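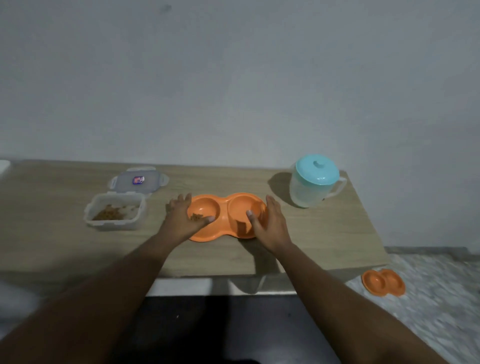
Zinhle Mokgethi

Projektbericht
Erhebung von Demonstrationsdaten für das zweihändige Greifen im Haushalt
Teilprojekt Tierversorgung im Studienprojekt Kernunier
Betreuung: Getachew Jemal, Adanech Bogale
Vorgelegt am 8. August 2023

1. Gegenstand des Berichts

Im Studienprojekt Kernunier wird untersucht, inwieweit ein lernendes System alltägliche Handgriffe aus Aufnahmen menschlicher Tätigkeit übernehmen kann. Der vorliegende Bericht behandelt ausschließlich die Erhebung der Beispiele im Teilprojekt Tierversorgung. Das Training der Modelle und deren Erprobung am Robotersystem Gitik sind Gegenstand des Berichts von Ibsa Weldu und werden nur insoweit berührt, als sich daraus Anforderungen an die Aufnahmen ergeben haben.

Die Tierversorgung wurde gewählt, weil sie Tätigkeiten umfasst, bei denen beide Hände unterschiedliche Aufgaben übernehmen. Beim Befüllen eines Napfes hält in der Regel eine Hand das Gefäß, während die andere das Futter hineingibt. Für das Modell ist diese Rollenverteilung schwieriger zu erlernen als das Greifen eines einzelnen, frei stehenden Gegenstands. Hinzu kommt, dass Trockenfutter aus kleinen Einzelteilen besteht, die sich in jeder Aufnahme anders verteilen.

2. Aufgaben und Material

Der Aufgabenkatalog umfasst neun Tätigkeiten. Dazu gehören das Öffnen und Schließen des Futterbehälters, das Umsetzen eines Napfes vom Boden auf den Tisch, das Einfüllen von Futter mit der Hand, das Zurücklegen überschüssigen Futters und das Einschenken aus dem Krug. Jede Tätigkeit ist auf einem Aufgabenblatt beschrieben, das den Anfangszustand, den Endzustand und die zulässigen Abweichungen nennt. Den genauen Bewegungsablauf schreibt das Blatt bewusst nicht vor.

Für die Aufgabe »Napf von Hand befüllen« steht ein orangefarbener Doppelnapf aus Kunststoff mittig auf dem Tisch. Links davon befindet sich der durchsichtige Futterbehälter mit braunem Trockenfutter; der abgenommene Deckel liegt flach dahinter. Rechts steht der Krug mit türkisfarbenem Deckel. Er wird bei dieser Aufgabe nicht benötigt und verbleibt als unbeteiligter Gegenstand auf dem Tisch. Ein zweiter, kleinerer Doppelnapf derselben Form steht auf dem Boden neben dem Tischende. Das Modell soll lernen, dass die bloße Ähnlichkeit eines Gegenstands noch keinen Anlass zum Greifen gibt.

Die Auswahl des Materials erfolgte nach praktischen Gesichtspunkten. Der kräftige Farbton der Näpfe hebt sich von der hellen Tischplatte und der Wand deutlich ab. Schwieriger sind der Futterbehälter und der Krug zu erkennen, deren Wände das Licht teilweise durchlassen und deren Umrisse vor hellem Hintergrund an Schärfe verlieren. Auf einen Austausch gegen undurchsichtige Gefäße wurde nach Rücksprache mit Frau Bogale verzichtet, da solche Behälter in Haushalten üblich sind.

3. Durchführung der Aufnahmen

Die Aufnahmen entstanden aus der Sicht der ausführenden Person. Die Kamera wurde auf Kopfhöhe geführt und so geneigt, dass der Arbeitsbereich und beide Hände während der gesamten Tätigkeit erfasst werden. Vor jeder Reihe wurde eine kurze Probeaufnahme angefertigt und am Bildschirm geprüft. War eine Hand zeitweise nicht zu sehen, so wurde die Neigung korrigiert und die Probe wiederholt.

Die ausführenden Personen erhielten eine mündliche Einweisung durch Fitzgerald Oyelaran. Sie wurden gebeten, in ihrem gewohnten Tempo zu arbeiten, die Hände vor Beginn kurz ruhig zu halten und während der Ausführung nicht zu sprechen. Fehlgriffe sollten weder verborgen noch nachgestellt werden. Fiel Futter neben den Napf, so wurde die Aufnahme fortgesetzt und der Vorfall im Protokoll vermerkt.

Nach den ersten Reihen musste die Einweisung ergänzt werden. Mehrere Personen gaben das Futter stets in dasselbe Fach und hielten den Napf stets mit derselben Hand. Für ein lernendes System ist eine solche Gleichförmigkeit ungünstig — es übernimmt die Gewohnheit als Regel. Seither wird vor jeder Aufnahme durch Los bestimmt, welches Fach befüllt wird. Die Wahl der haltenden Hand bleibt weiterhin frei, wird jedoch protokolliert und bei der Zusammenstellung der Trainingsdaten berücksichtigt.

Auch die Anordnung der Gegenstände wurde zwischen den Reihen verändert. Behälter und Krug tauschten die Plätze, der zweite Napf wurde näher an den Tisch gerückt oder entfernt. Die jeweilige Anordnung ist im Protokoll unter einem Kürzel eingetragen. In der Januarreihe fehlen diese Kürzel zum Teil, weil das Formular erst danach um das entsprechende Feld erweitert wurde. Sie wurden anhand der Aufnahmen nachgetragen.

4. Sichtung und Beschriftung

Insgesamt liegen 679 verwertbare Aufnahmen mit einer Gesamtdauer von mehr als 32 Stunden vor. Ausgeschieden wurden Aufnahmen mit verdecktem Arbeitsbereich, mit unvollständigem Anfangs- oder Endzustand sowie solche, bei denen eine unbeteiligte Person den Ablauf gestört hatte.

Die Beschriftung erfolgte mit dem Werkzeug Wubshet, das im Rahmen eines früheren Studienprojekts entstanden ist. Jede Aufnahme wird darin in Abschnitte gegliedert, die mit einem Verb und den beteiligten Gegenständen bezeichnet werden, etwa »Napf halten« oder »Futter einfüllen«. Da beide Hände gleichzeitig tätig sein können, wird für jede Hand eine eigene Spur geführt. Diese Trennung war im Werkzeug zunächst nicht vorgesehen und wurde von Herrn Oyelaran nachgerüstet.

Uneinigkeit bestand lange über die Grenze zwischen Annähern und Halten. Eine Hand, die am Rand des Napfes liegt, kann diesen sichern oder lediglich dort ruhen. Am einzelnen Bild ist der Unterschied häufig nicht zu erkennen. Vereinbart wurde, den Abschnitt »Halten« mit der ersten dauerhaften Berührung beginnen zu lassen und Zweifelsfälle zu kennzeichnen. Eine weitere Schwierigkeit betraf das Einfüllen: Bei einigen Personen fiel das Futter in einem Zug aus der Hand, bei anderen wurde es nach und nach abgelegt. Beide Formen tragen nun dieselbe Bezeichnung, erhalten aber einen Zusatz.

Jede Aufnahme wurde von zwei Personen unabhängig voneinander beschriftet. Wichen die Grenzen stark voneinander ab, so entschied Herr Jemal. Die ursprünglichen Fassungen bleiben erhalten, damit die Abweichungen später ausgewertet werden können.

5. Übergabe und Rückmeldungen

Die Daten wurden in drei Teillieferungen auf dem Projektspeicher Ronamine abgelegt. Zu jeder Lieferung gehören die Aufnahmen, die Beschriftungen, die Protokolle und eine Liste der bekannten Mängel. Die Einteilung in Trainings- und Prüfdaten erfolgte nach Personen, sodass keine ausführende Person in beiden Teilen vertreten ist.

Aus der Modellentwicklung gingen nach der ersten Lieferung mehrere Hinweise ein. Herr Weldu bemängelte, dass die Aufnahmen häufig erst einsetzten, wenn die Hände den Napf bereits erreicht hatten. Für Gitik ist jedoch gerade die Annäherung von Bedeutung. Seither beginnt jede Aufnahme mit den Händen außerhalb des Tischbereichs. Ferner wurde um zusätzliche Beispiele gebeten, in denen ein Fach des Doppelnapfes bereits Futter enthält und das andere leer ist. Diese Beispiele sind in der letzten Lieferung enthalten.

6. Offene Punkte

Die Aufgabe »Einschenken aus dem Krug« ist im Bestand schwächer vertreten als die übrigen Tätigkeiten. Das Trocknen des Tisches zwischen den Durchgängen nahm mehr Zeit in Anspruch als geplant, und einige Reihen wurden aus diesem Grund verkürzt. Eine Nacherhebung ist mit Frau Bogale abgestimmt, ein Termin wurde noch nicht festgelegt.

Ungeklärt ist außerdem der Umgang mit Schatten auf der Tischplatte. In mehreren Aufnahmen reicht der Schatten eines Gefäßes bis in die Nähe des Napfes. Ob dies die Erkennung der Ränder beeinträchtigt, soll zunächst an einer Auswahl des vorhandenen Materials geprüft werden. Die Beleuchtung bleibt bis dahin unverändert. Die Aufgabenblätter, das überarbeitete Protokollformular und die Anleitung zur Beschriftung liegen im Projektspeicher Ronamine im Verzeichnis des Teilprojekts.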